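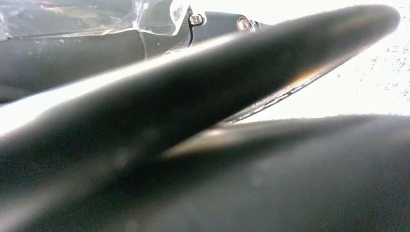
Wrist cam, gripper fingers, film still on the housing

Ticket 123 - Cell 6, gripper / wrist camera
Opened: October 2018
Status: open, waiting on part
Priority: medium (was high)
Machine: Joveo arm, two finger gripper, wrist camera
Line: Evangelista, tray loading

REPORTED
Cell 6 stopping on "part not seated" after close. Operator clears it, runs fine for a while, stops again. Six stops on early shift, more on lates but they didn't write them down. Trays look ok. Vision is also rejecting good trays as dirty, which may or may not be the same problem. Pls look at both.

LOG

Entry 1
Went over at changeover. Pulled fault history off the pendant, all the same code, all at the pick side, none at place. So it closes, thinks it has nothing, opens, retries, gives up. Air pressure at the regulator normal. Hoses ok, no hiss. Jogged the gripper open/close by hand, 16 cycles, no fault. Of course.

Entry 2
Ran it in auto with no trays, just to watch. Close looks a touch slow on the last bit of travel. Could be me. Put it on the list.

Looked at the camera picture on the Stotano screen. Background very bright, nearly white, can't see any texture in the surface past the fingers. Dark specks out to the right of the upper fingertip and below it. Those are in the area where the dirt check looks so that would explain the rejects. Question is whether it's dirt on the surface or dirt on the lens.

Entry 3
Lens test. Moved the arm 6 mm sideways and watched the specks. They moved with the surface, stayed put relative to the marks on the bench. So not the lens. Wiped the lens anyway with a dry lens cloth, no change in the picture.

Wiped the pick surface. Specks mostly gone. Came back partway through the shift. Something upstream is shedding, my guess is the Plaswood spacers where they get cut, the saw is right behind the guard. Asked the line lead if the extraction is on for that saw. It is "usually" on.

Entry 4
Film. There's clear plastic film over the top of the gripper housing, all crinkled up, and it throws bright reflections off the creases. Day shift says it was put on to keep dust out, night shift says it came like that. Either way it isn't on the drawing. One edge is free and comes up close to the screws.

Do NOT pull it off with the arm powered. Lock out first, then peel. If it's stuck under the mounting block don't yank, loosen the block. Left it on for now, want one change at a time.

Entry 5
Exposure. Somebody has turned it up. Setup sheet in the cell folder is the January one and our current value is way over it. Nothing in the change log. Put it back to the sheet value, saved as job copy B, kept the old one as A in case.

With B the white area has some texture again and the dirt check stopped tripping on the clean surface. Still trips with real dust on it, which is what we want. False rejects down to none in two hours.

Note for whoever did it: if parts look dark, clean the ring light first, then call. Dont touch exposure.

Entry 6
Back to the "not seated" fault. Locked out, tagged, bled the air. Checked fingers by hand. No play in the lower one. Upper one has a tiny bit of rock at the base, you feel it more than see it.

Put the key on the hex socket screw near the top of the housing. Tight. The other one, bigger and rounder, on the mounting block next to it, took a bit of turn before it came up to torque. There is the rock. Cleaned the threads, fresh threadlocker, torqued to the sheet. Rock gone. Paint marked both so we can see if they walk.

Checked the strip along the underside of the upper finger, near the tip. Amber brown, surface looks speckled and a bit worn. Ran a nail along it, still bonded all the way. Not failed but it's the next thing to go. Housing has scuffs, cosmetic, been there for ages I think.

Entry 7
Film removed under the same lockout. Came away in one piece, nothing trapped under the block. Air back on, slow jog, then 25% speed, then full. Close looks even now.

Re-taught the pick point because the finger sits slightly different with the screw tight. Small offset only. Saved in B.

Entry 8
Left running over lates. One stop. Different code though, tray present sensor, and that was a tray loaded backwards. Not ours.

Entry 9
Stopped again on "not seated", twice, both on the heavier trays. Light ones fine. Paint marks lined up, screws haven't moved. So the screw was a problem but not the whole problem. Thinking the worn strip lets the heavy ones slide and the close position ends up outside the window. Could open up the window but that's hiding it. Not doing that without sign off.

Ordered a finger strip set from the Joveo spares list. Ordered upper and lower so they wear together.

INTERIM
- Heavy trays go on cell 4 until strips are in
- Cell 6 runs light trays, job B only
- Wipe pick surface at start of shift and after break, arm parked, gate open
- Check paint marks on both screws same time as the wipe. If a mark is off, stop and call, dont just nip it up
- No film, tape, bags or anything else on the gripper housing

STILL OPEN
Strips, waiting on delivery.
Extraction on the Plaswood saw, passed to facilities as its own ticket.
Find out who has the password for the exposure page. Change it.
Setup sheet needs the new pick offset added, old copy in the folder to be pulled.

Entry 10
Chased the strips, no ship date yet. Lates asking if they can run heavy trays at low speed. No. Ticket stays open, next update when the parts land.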